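Prandesik 厨房抓取项目 阶段进展报告
提交对象:Trinmont 基金项目办公室
报告人:Chie Ebihara
日期:2021年2月20日

一、本期概况

本期原定完成两项工作:在仿真厨房中跑完不规则食材的抓取测试,并把策略移植到 Dovov 实体机械臂上。第一项已完成,结果不理想。第二项因一次故障推迟,实体臂目前处于停用状态。本报告主要说明故障经过、原因和后续安排,经费使用情况见另附表格。

二、故障经过

实体臂首次联调时使用的是真土豆,每轮结束后由操作员放回台面。第15轮中,夹爪合拢后土豆向上滑脱,控制程序没有识别到丢失,继续执行抬升和转腕动作。右侧手指在转腕时撞上台面边缘,力矩超限,但保护性停机没有立即触发。操作员 Lâm Ngô 按下急停,机械臂随即断电抱闸。

现场无人受伤。右侧手指外壳开裂,腕部法兰有轻微变形,台面边缘崩掉一小块。按照实验室规定,当天已填写安全事件单,由 Zubaida Rajput 审核并存档。

三、原因分析

我们把实体臂的关节记录导入仿真环境,逐段重放,又补做了200次抓取。仿真里的台面、柜体和夹爪几何尺寸与实体一致,土豆模型的大小和朝向做了随机化处理。

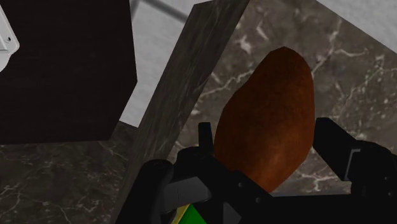 重放结果指向两个问题。

第一个问题在接触判断。程序只看夹爪开度:合拢到设定值以内、又没有完全闭合,就认为抓住了。土豆竖直放置时上窄下宽,手指如果夹在偏下的斜面上,夹紧力会产生向上的分量,把土豆往外挤。滑脱过程中开度变化很小,程序分辨不出来。200次补测里这种滑脱出现了15次,其中4次之后手指与台面发生碰撞。

第二个问题在保护参数。Yuzuki Ikeda 核对配置文件时发现,碰撞检测的力矩阈值仍是去年10月调试空载轨迹时的临时值,比正式值高出一倍。当时放宽阈值是为了避免频繁误停,调试结束后没有改回。上电检查表里也没有这一项,所以联调前的检查全部通过。

仿真没有提前暴露第一个问题,责任在我们。早期测试中土豆表面的摩擦系数设得偏高,滑脱被掩盖了。Hiyori Shibata 用实物重新测了摩擦,带皮、擦干和沾水三种状态差别明显,沾水时最容易滑脱。新的参数已写入仿真配置,上面的200次补测用的就是这组参数。

四、已采取的措施

力矩阈值已恢复为正式值,配置文件改为只读,修改需两人签字。
上电检查表增加一项,逐条核对保护参数。
抓取判断加入指尖力信号,合拢后先抬升少许并停顿,力值下降即判为丢失,机械臂原地停止,不再执行后续动作。
转腕动作改到离开台面安全高度之后进行。
急停按钮增设一个,装在操作员放置食材的一侧。

修改后的程序已在仿真中运行100次,仍有滑脱,但每次都能检出并停止,没有发生碰撞。需要说明的是,这一结果只来自仿真,实体上的指尖力信号噪声更大,判断阈值还要重新标定。

五、尚未解决的问题

滑脱本身没有消除。目前的做法是出错后能安全停下,抓取成功率并未提高。我们考虑过更换带软垫的指尖,Zhong 公司已寄来样件,安装孔位与现有手指不符,需要加工转接件。

保护停机为何没有在力矩超过旧阈值时立即触发,也还没有完全查清。控制器日志显示两个时间戳之间有间隔,可能是滤波窗口过长,也可能是日志写入延迟。控制器已寄回供应方检查,收到答复后另行补报。

六、对计划和经费的影响

实体臂停用期间,移植工作无法推进,原定的中期演示申请顺延。手指外壳、法兰和转接件的费用可以从设备维护科目列支,不申请追加经费。如果控制器需要更换,金额会超出该科目余额,届时再提交调整申请。

恢复实体测试的条件有三项:控制器检查有明确结论,指尖力阈值完成标定,Zubaida Rajput 现场复核签字。恢复后的前15轮使用低速模式,先抓泡沫替代件,再换真土豆。

请项目办公室确认是否同意演示顺延,并告知安全事件单是否需要提交原件。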